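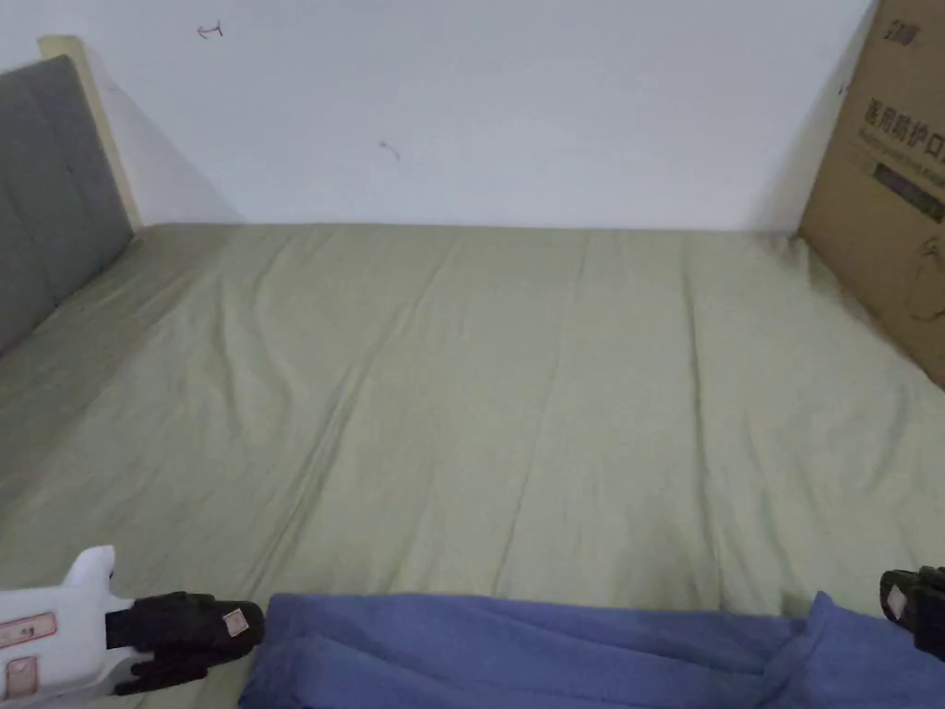 Allau Bedding Set: data card

Summary

The Allau Bedding Set is a collection of recorded demonstrations of two-handed work with sheets, blankets and other soft household cloth. It was gathered for the training and testing of manipulation policies that learn from examples. The set contains 869 demonstrations recorded in 20 bedrooms. It is maintained by the Kastine group, to whom corrections should be sent.

Contents

Each demonstration consists of colour video from a head-level view, the opening width of the left and right grippers, the estimated position of each gripper, and a short written instruction. Most instructions concern a single item, for example "fold the blanket in half towards the wall" or "spread the cloth over the foot of the bed". A demonstration begins when the operator gives the start signal and ends when both grippers have been lifted clear of the cloth.

The demonstrations are divided by room. Rooms used for testing do not appear in the training portion, and this division should be kept in any published comparison. The test portion holds 129 demonstrations.

Collection procedure

Recording was carried out in July by operators trained at the Wallner site. All operators used hand-held grippers, one in each hand. Cloth was to be taken by the gripper fingers only; demonstrations in which an operator steadied the item with a forearm or knee were removed.

Rooms were recorded as found. Operators were asked not to smooth the sheet, clear the bed of boxes or clothing, or move furniture before starting, unless an object lay on top of the item to be handled. Creases in the bottom sheet were left in place. Curtains and lamps were left as the household had them, and lighting therefore varies a good deal between rooms.

The starting position of the cloth was changed after every fifth demonstration. Operators chose the new position themselves – an earlier trial with fixed positions gave cloth that was too tidy to be of use.

Annotation

Instructions were written after recording by a second person who had not been present. Silvan Zwahlen reviewed the wording and Burgi Imhof checked the outcome labels, which take one of three values: complete, partial or failed. Failed demonstrations have been kept. There are 102 of them, and they are marked in the index so that they may be left out of training where this is preferred.

Known limitations

Gripper position is less reliable when a gripper is partly outside the view, as often happens at the lower corners during wide folds. A confidence value is supplied for each time step and should be consulted before the position is used.

Large items are under-represented. Few rooms had space to walk round the bed, so most folds were made from one side only. Fitted sheets appear mainly as a background surface, and the set should not be relied upon for learning to put them on.

Printed text on packaging and household goods has not been masked. Faces, letters and name labels were removed during checking at Protitz.

Permitted use

The set may be used for research and teaching. Attempts to identify a household or an operator are not permitted. Requests to withdraw a room will be acted upon in the next version, and users will be asked to delete the earlier copy.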